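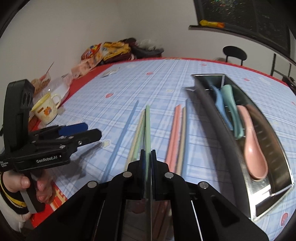
Chers amis de la fondation Rernau,

Nous voici arrivés à mi-parcours de l'année, et c'est avec grand plaisir que nous vous adressons ces quelques pages sur la vie de notre table partagée de Tatholm. Vous nous aviez demandé de faire simple et de parler surtout du quotidien, alors nous avons rangé les tableaux à la fin du dossier et gardé pour cette lettre ce qui nous tient à coeur : les repas, la vaisselle, la grande table, et tout ce petit matériel qui paraît bien modeste sur un budget mais sans lequel on ne mange pas ensemble.

Depuis l'ouverture, en octobre, nous avons organisé 13 repas. Les premiers ont été un peu désordonnés, il faut bien le dire ! Nous avions prévu trop de riz, pas assez de bols, et les couverts arrivaient sur la table au moment où tout le monde était déjà assis. Le rythme est venu petit à petit. Maintenant, la table est dressée avant l'arrivée des convives et chacun sait où trouver ce qu'il lui faut, même ceux qui viennent pour la première fois et qui n'osent pas toujours demander.

La subvention de 2266 euros a été engagée en trois temps. La plus grosse part, soit 1000 euros, est allée aux denrées (riz, nouilles, légumes, bouillons, thé). Le reste a servi à la vaisselle, au linge de table et à la location de la salle. Il nous reste une petite somme que nous souhaitons garder pour les repas du printemps, si vous en êtes d'accord.

Un mot du linge, puisque vous aviez posé la question lors de votre visite. Nous avons choisi des nappes à carreaux bleu clair, avec une bordure rouge et de petits motifs imprimés. Elles égaient beaucoup la pièce, et les taches de sauce soja partent au lavage sans trop d'efforts - ce qui, croyez-nous, n'était pas gagné d'avance.

Les baguettes, elles, nous ont donné plus de travail que prévu. Nous en avons de plusieurs couleurs, des bleues, des roses, des beiges, des vert clair, et l'idée de départ était que chaque convive garde la sienne, de couleur, pendant toute la soirée. C'est très joli, les enfants adorent, mais au moment de ranger il faut retrouver les paires ! Nous avons donc pris l'habitude de tout étaler sur la nappe après la vaisselle, dans le sens de la longueur, et de rapprocher les couleurs avant de remettre l'ensemble en boîte. Ce moment de tri, que nous pensions expédier en deux minutes, est devenu l'un des plus bavards de la soirée. On y échange des recettes, on y parle des absents, et les plus timides y trouvent une occupation pour les mains.

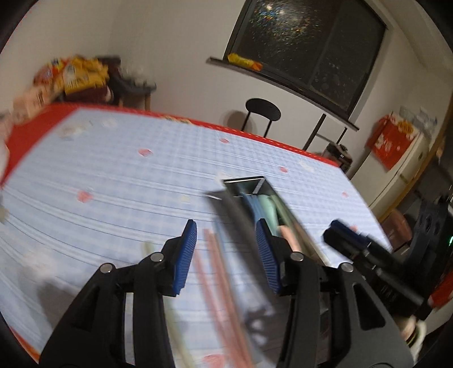 La boîte longue et sombre des couverts, ouverte sur la nappe à carreaux.

Il nous manque encore quelques paires, et nous aimerions aussi un couvercle pour la boîte, ou à défaut un étui en tissu. L'atelier de couture Bisus nous a proposé d'en réaliser un à prix doux et nous attendons son devis.

Du côté des convives, les choses vont bien. Nous avons accueilli plus de 10 familles du quartier, dont plusieurs reviennent à chaque repas. L'association Nutsugah, notre voisine de palier, nous prête ses chaises quand nous sommes nombreux, et nous lui rendons la pareille avec nos marmites.

Pour les mois qui viennent, nous voudrions avancer un peu l'heure du repas, pour les plus petits, et consacrer une soirée aux raviolis, pliés tous ensemble à la grande table. La salle est déjà réservée. Il y aura bien sûr une place pour vous, avec les baguettes de la couleur que vous voudrez, et du thé à volonté.

Avec toute notre gratitude,

L'équipe de la table partagée de Tatholm
25 mars 2023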